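Handheld Gripper Capture Station, Shared Floor Area
Inspection checklist with comments, October
Site: Vetmont, second floor. Station 18.
Inspector: Lawal Fashola. Station lead: Yakubu Omoregie.

1. Operator equipment
1.1 Shoulder straps fitted, no twist at the buckle. OK
1.2 Cable from back to waist unit clear of elbows at full reach. OK
Comment: Check with both arms forward. Slack that looks fine at rest can pull tight at the table.
1.3 Closed shoes. OK
1.4 Lanyards, loose sleeves, bracelets removed. OK

2. Markers and gripper
2.1 Cube markers seated, no play when turned by hand. OK
2.2 Marker faces clean, no lifted corners. ACTION
Comment: One spare cube in the drawer has a lifted label. Withdrawn, tag 2463.
2.3 Rubber pads bonded to gripper fingers. OK
2.4 Finger closing force checked against the Dralico sheet. OK

3. Floor and surroundings
3.1 Walking path at least 800 mm wide on the operator's working side. ACTION
3.2 Power cables routed against the wall or under a cover. ACTION
Comment: Reaching tasks between the table and a chair make the operator turn and step. Any cable in that turning area counts as a trip hazard, even if the operator knows it is there.
3.3 Bags and equipment stored off the floor. ACTION

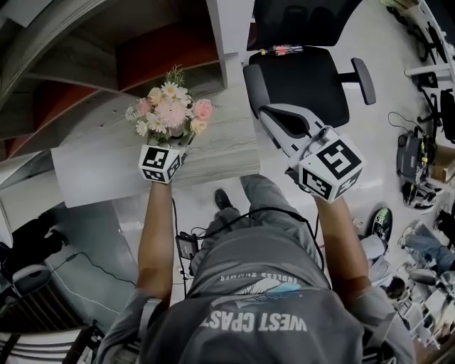 Item 3, during a task: artificial flowers over the tabletop, gripper toward the chair seat. Bag and power cable on the floor.

3.4 People not taking part stay out of arm's reach of the operator. OK
Comment: Seating may remain in the room. Mark the limit with tape.

4. Task objects
4.1 No glass, blades or liquids. OK
4.2 Artificial plants checked for exposed wire ends. OK
4.3 Office chairs used as targets: casters locked or blocked. NOT CHECKED
Comment: Blocks are on order from Loltamano. Until they arrive, no task may put weight on the seat.

5. Session limits
5.1 Break after no more than 10 recordings. OK
5.2 Stop word agreed before the start. OK

Open actions: 2.2, 3.1, 3.2, 3.3, 4.3. Y. Omoregie to close before the next session — L. Fashola to recheck.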